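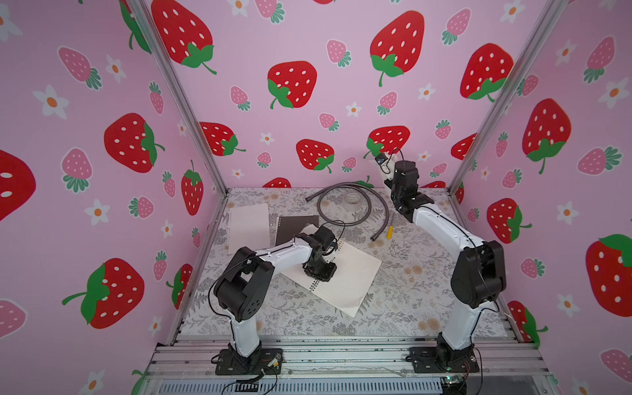 Gorazd Dumitrescu wrote under my older topic that a page-turning task should be done with one arm first, and that two arms only give a student team two places to look for the same mistake. I have read this several times and I think he is partly right, but our team must use both arms, so I open a new topic.

Two arms, closing a spiral notebook: the second arm waits too long
Posted by Elaheh Golestani in Student Projects, Monday, November 24, 2025

We are a student team in Brevarville and we prepare for the Vahidi Cup, in the category for desk tasks. The task is to close an open spiral notebook and put it on top of another notebook. The rules say that both arms must touch an object during the run, and that other things have to stay on the table between the arms. We use a roll of tape, a screwdriver, a coiled metal hose and some more notebooks.

The left arm goes to the open notebook and should lift the page side. The right arm should come down when the cover is standing up, and push it over. We collected 400 demonstrations by teleoperation in October, and trained one policy for both arms together.

The left arm learned well. The right arm stays up near the back wall, sometimes for the whole run. When it finally moves, the left gripper has already let the cover fall back. If I push the cover by hand to the vertical position and hold it there, the right arm comes down correctly. So it knows the movement, but it does not know when to start.

What I tried already:
Longer training. No change.
Smaller action chunks. The right arm started earlier but the left arm began to shake.
Removing the slowest demonstrations. A little better, I am not sure if it is real.

We have two drivers, one for each arm, and they sit side by side and speak to each other. Can this be the problem? Please excuse my English, and thank you in advance.

Gorazd Dumitrescu
I still say start with one arm, but if the rules want two, then fine.

Yes, your drivers can be the problem. When two people speak, the second one moves because he heard "now", and your policy has no ears. It sees the joints and the camera pictures. In your recordings the right arm is standing still for a long part of every demonstration, and the pictures during this part look almost the same from one moment to the next. The policy learns that when the right arm is up, it should stay up. This is the most probable action in your data, so it is what you get.

I would do three things, in this order.

First, look at your recordings and write down at which moment the right arm begins to move, compared with the angle of the cover. If this angle is very different from one demonstration to another, more training will not help you. We had the same with a box lid in our club, and the start moment was spread over five seconds.

Second, make a rule for the drivers. The right arm starts when the cover passes a position that a camera can see. No speaking. Or let one person drive both arms. It is slower in the beginning, but the timing becomes more equal.

Third, cut the waiting. You don't need to delete it all, but keep only a short piece before the movement. Be careful that you cut both arms at the same time stamps, otherwise they are shifted and you will search for that error for a week. I did.

About the shaking: put the chunk size back where it was. I think you were treating the wrong illness there.

dekham_lab
what camera is the policy using?? if the right one is on the gripper and the gripper is up high it maybe can't see the cover at all. try lowering the waiting pose so it looks at the notebook. also check that your two cameras are not swapped in the config, happened to us

Elaheh Golestani
Thank you both. The cameras are not swapped, I checked this morning. But the waiting pose is a good point — we chose it high only because it felt safe for the tape and the screwdriver.

I went through the first 11 recordings with the method of Gorazd. In some of them the cover is almost vertical when the right arm starts, in others it has hardly left the table. My drivers were surprised, they believed they did it always the same way.

We will record a new set with one driver and a lower waiting pose. I would like to keep the old set also and cut the waiting parts from it, to compare. Is it a bad idea to mix the two sets later?

Gorazd Dumitrescu
Don't mix them at first. Train on the new one alone, even if it is small, and look whether the right arm comes down at the correct moment. If it does, add the old ones back little by little, only those where the start angle is close to your new rule.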